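Bristuvura opens its doors in Bronley with 2 weeks of free singing

Bronley, September 29, 2020

Hello from a very tired and very happy choir director! I'm Rozália Erdős, and after months of phone calls, borrowed sheet music and far too much coffee, I get to tell you that Bristuvura, our festival of folk singing, is going ahead.

We had to rethink nearly everything this year. The big indoor concert is gone, and in its place we have small groups singing outdoors, spaced well apart, with audiences of up to 400 spread over the whole afternoon (bring a folding chair, please, and something warm for your knees). You can wander from one group to the next or plant yourself in one spot and stay there. I'd do the second, but I'm lazy. 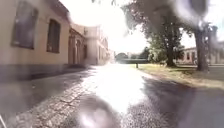 The songs come mostly from the Pfeiffer songbook, a handwritten collection of 1027 tunes that I've been working through since I moved here. Some are lullabies, some are very rude, and a good number are about geese. We've picked the ones that sound best in open air, and I've written new harmonies for a few where the old page only gave us one line. My favorite is a harvest song with a chorus so easy you'll have it by the second verse, so please sing along from behind your mask!

Tickets are free, but you do need to book a time slot. Our friends at Jamovix are handling the bookings and have also paid for the printing of 2000 lyric sheets, which saves me a fight with my home printer. Slots for families with small children are the early ones.

If it rains, we sing anyway. If it pours, we move that day's groups to the next free afternoon and your booking moves with you.

Reporters who'd like to hear a rehearsal or talk to the singers are very welcome. Write to the Bristuvura office in Bronley and ask for Rozália. I answer everything in the evenings, once my voice has given out.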